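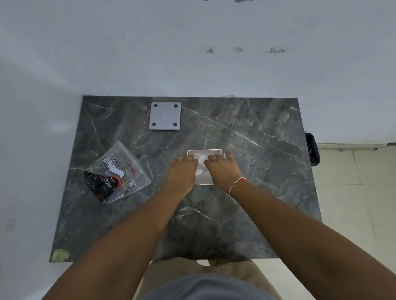
Both hands on the tray. Pressing and sliding are hard to tell apart in a single head-camera frame.

Let the Label Say Unknown

Opinion
Oct 14, 2022

Print this article | E-mail this article

Robot learning has acquired a large appetite for video of human hands. The reasoning is sound as far as it goes. Teleoperation is slow and ties up hardware, while a person with a camera on the head can perform household tasks at normal speed in a normal house. The hands are usually in view, the objects are ordinary, and the viewpoint is close to the one a robot's head camera would have. Pretraining on such footage improves downstream manipulation policies in most of the comparisons I have read, and I have no quarrel with the general finding.

My quarrel is with the labels. Specifically, it is with the contact label, the field that states what a hand is doing to a surface at a given instant: resting, pressing, sliding, grasping, or clear of it. Nearly every annotation scheme now in use makes this field mandatory and offers no value for "cannot be determined." I think this is a mistake with measurable consequences, and that the recent agreement study from the Trunalholm group gives enough evidence to change the practice.

Take the tray on the countertop. Two open hands lie on it with the fingers spread. Contact is not in doubt. Whether the hands are pushing down on the tray or moving across it is another matter. The posture is compatible with either, and the backs of the hands cover most of the evidence that might separate them. An annotator who is shown this frame and made to pick a value will pick one, and the file will record it with the same confidence as a frame in which a hand is plainly wrapped around a cup.

The usual response is that annotators see video, so the adjacent frames resolve the question. Sometimes they do. Sliding at a reasonable speed produces displacement that anyone can see. But slow sliding under load, pressing with a small lateral drift, and pressing while the wearer's head moves can produce very similar image motion. The camera is on the head. Apparent hand motion is the sum of real hand motion and camera motion, and the second term has to be removed with a pose estimate that has its own error. A veined stone counter gives the pose estimator plenty to track. A plain white surface gives it much less, and a glossy one adds reflections that shift with the viewpoint.

The Trunalholm study

The study drew 300 short clips from the Inelcombe corpus, all recorded from the head and all showing at least one hand touching a flat object. A panel of 13 trained annotators labeled every clip independently, using the standard Molefe interface and the standard set of five contact values. Each annotator could replay a clip as often as needed. There was no time limit.

Mean pairwise agreement on the contact field was 71 percent. For object identity and for left or right hand it was close to the ceiling. The paper reports the contact number in a table and moves on to the policy experiments, and I suspect most readers did the same. It deserves more attention than it got. The annotators were experienced, the interface was mature, and the footage was of good quality. What was left after those things were controlled is mostly the problem itself.

The disagreement was also concentrated. More than 100 of the clips accounted for nearly all of it, and in those the dispute was almost always between pressing and sliding, or between resting and pressing. Grasping was rarely contested. That pattern is what one would expect if the missing information were force. Resting and pressing differ only in normal force. Pressing and sliding differ in whether the tangential force has exceeded friction, with motion as the visible sign of it, and the motion may be small. A camera measures neither force.

The corpus pipeline handles this by majority vote. The winning value is written to the file and the vote counts are discarded. A clip that split almost evenly becomes, for the purposes of training, identical to a clip on which the whole panel agreed.

What the discarded votes cost

One can argue that label noise at this level is harmless, and there is a respectable literature on the robustness of large models to noisy labels. Most of that work assumes noise that is independent of the input, or close to it. The noise in question depends strongly on the input. It is concentrated in flat-hand contact, on flat objects, seen from above. A model trained on the majority labels does not see scattered errors that average out. It sees a region of the input space in which the labels follow the habits of the panel.

The second experiment in the paper shows what follows. A contact classifier trained on majority labels was used as an auxiliary head during pretraining, and the policy was then fine-tuned for a set of tabletop tasks. On pick and place the auxiliary head helped. On tasks where the robot had to press a part flat or push a tray along a counter, it made no difference in one case and did slight harm in the other. The authors attribute this to embodiment gap, meaning that a parallel gripper does not touch a tray the way two open hands do. That is plausible. It is also untested in the paper, and there is a simpler candidate. The head was taught to be certain about a quantity that its training data did not contain.

I would have liked to see the obvious control: the same head, the same clips, trained on the vote distribution instead of the winner. It requires no new data. The votes existed at some point on a server in Priltberg, and I hope they still do.

Three objections

The first objection I hear is that an "unknown" value will be abused. Annotators are paid by the clip in most projects, and an easy exit will be taken whenever a clip is tedious. This is a real risk, and it can be managed with the tools already used to manage carelessness in every other field. Insert clips with known answers. Track each annotator's rate of unknowns against the panel. Require the replay to have been used at least once before the value becomes available. I would also pay the same for an unknown as for any other label, and audit it at the same rate.

The second objection is that unknown is useless to a learner. A loss function needs a target. But masking a field is a trivial operation, and soft targets are nearly as easy. Plenty of pipelines mask depth where the sensor returns nothing. It seems odd to accept holes in a depth map, which come from a physical limit of the sensor, and refuse them in a contact label, where they come from one just as physical.

The third is the strongest. It says that the field should fix the measurement and leave the label alone: put a thin force sensor in a glove, or instrument the surface, and the ambiguity goes away. I agree that instrumented data is better and that more of it should be collected. The difficulty is that a glove changes the hand. Grip force tends to rise when the fingertips are covered, small parts become awkward, and the hand in the video no longer looks like the bare hands in the rest of the corpus. Instrumenting the surface works in a lab and ends the advantage of recording in houses. A modest instrumented subset used to calibrate the large uninstrumented one is probably the right design - and calibration requires that the large set record its uncertainty in the first place.

A modest change

What I am asking for is small. Add one value to the contact field. Keep the per-annotator votes and release them with the clips. Report agreement by contact type in the main text of the paper, with pressing and sliding as separate rows. Where a policy result depends on the contact head, run the soft-label control.

The Inelcombe maintainers issued a schema revision in August that adds finer object categories and a field for surface material. Both are welcome. The contact field was left as it was, mandatory and closed. Material labels will help somewhat, as friction depends on the pair of surfaces involved, but a model that knows the tray is smooth still does not know how hard anyone is leaning on it.

There is a tendency to treat the human recording as ground truth and the robot as the place where uncertainty begins. In flat-hand contact the uncertainty is already present at the first step, in the frame. It should be carried forward to the people and programs that have to use it. The next schema revision is open for comment, and mine has been filed under the contact field.

Print this article | E-mail this article

Contact us | Copyright 2022. All rights reserved. | Back to top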